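Skonis cell: setup and upkeep notes

Status: working, with complaints. Last edited 2021-03-23.

What this covers

One arm, one parallel gripper, one gray bin on a wooden table. The planning code lives in the Zukik repository and isn't discussed further. If you came for success rates, I don't trust ours enough to print them.

Setup

1. Seat the bin against the cardboard and clamp it. The Lindqvist guide says the bin's own weight will hold it. Ours moved 14 mm in one afternoon.
2. Run bin_check before anything else. It takes 2 minutes and people skip it.
3. Home the arm with the bin empty, then put the objects in.
4. Load offsets.yaml. Do not use the values that ship with Sarnus. They were measured on a different wrist bracket, whatever the comment in the file says.

Upkeep

Fingertip pads: the schedule says to replace them every 312 picks. I can't find where that number came from. Look at the pads and change them when they look bad.

Cables: follow the bundle over the joint by hand with the power off, and move the joint through its range. "Should have enough slack" is not a check.
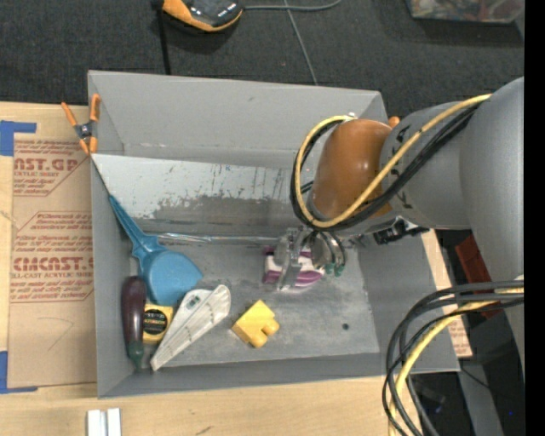
Bin floor: wipe it, but don't expect the scuffs to come out. The reflective back panel is worse, and the smudges and drips on it have been blamed for depth errors that I think were bad calibration. Clean it anyway - then recalibrate, and see which one fixed your problem.

Known issues

- Issue 13, gripper reports closed when it isn't. Marked fixed in December. Reopened.
- Flat objects near the wall are still a gamble.
- The log rounds finger width to whole millimeters, so don't use it to judge pad wear.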